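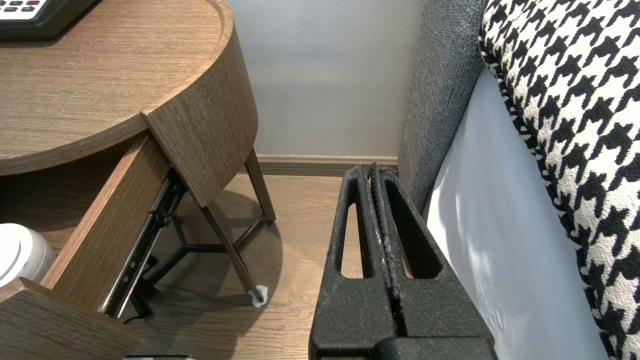
August

By the project lead, Sedgwick guest rooms

Hi all, and thanks for being patient with me on this one. I know you were hoping for a report in July, but I wanted to wait until the bedrooms at Sedgwick had furniture in them, and now they do!

The big item was the nightstands. We went with the round ones in the end (the Tutano, if you remember the three we argued over), with the warm brown wood finish and the dark metal legs. I was nervous about a round top next to a bed, but it's so much easier to squeeze past without catching a hip. The drawers run on metal slides and they open a good long way, so you can find your glasses at the back. Felt pads go under the feet, to save the new floors. We ordered an extra bag of those and I'd like to keep it in the supply closet.

Money next. The nightstands came to $3,620 delivered, and the laminate and baseboards on the Golden side were $2,809. That leaves some $700 in the furniture line, which I'd love to put toward reading lamps if you're okay with it. Parkon quoted us $84 a lamp. I think that's a little steep – I've asked if they'll do better on a bigger order and I'm still waiting to hear.

A couple of things aren't finished. Cords are the main one. By the time you have a lamp and a phone charger at each bed, there's going to be a lot of cable on the floor, and I don't want it under the drawers where people put their feet. I'm thinking of plain clips along the baseboard, brown if we can get them. The walls could also use something. Pale gray looks clean and fresh but it's a bit bare, and I've had two offers of framed prints that I haven't gone to look at yet.

Next up is a check of every drawer for sticking, then the closet rods, then curtains. I'll send the lamp numbers as soon as Parkon gets back to me – please let me know about that leftover money before then if you can.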